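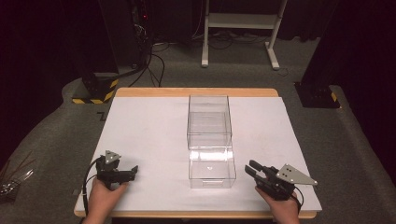 Can a machine tidy the pantry for me yet?

Some of it, slowly, and you will still be doing most of the work. Lifting a light box off a shelf and putting it back is within reach of the better machines. Folding, scrubbing and anything with a lid that sticks are a long way behind.

Clear plastic tubs are harder than they look. A camera has trouble finding an edge it can see straight through, and so do tired people. A strip of coloured tape along the rim helps both.

If you want to be ready for a home helper, or just want a tidier cupboard:

Stick to 2 sizes of tub.
Leave a finger's width between them.
Put labels on the front, all at the same height.
Keep glass and anything over a kilo on the bottom shelf.

Wajid Khattak, who fits out kitchens, tells customers to spend the money on good drawer runners for now. Osaze Ezeani wrote in to say his robot vacuum has run since September and still needs the cords picked up first.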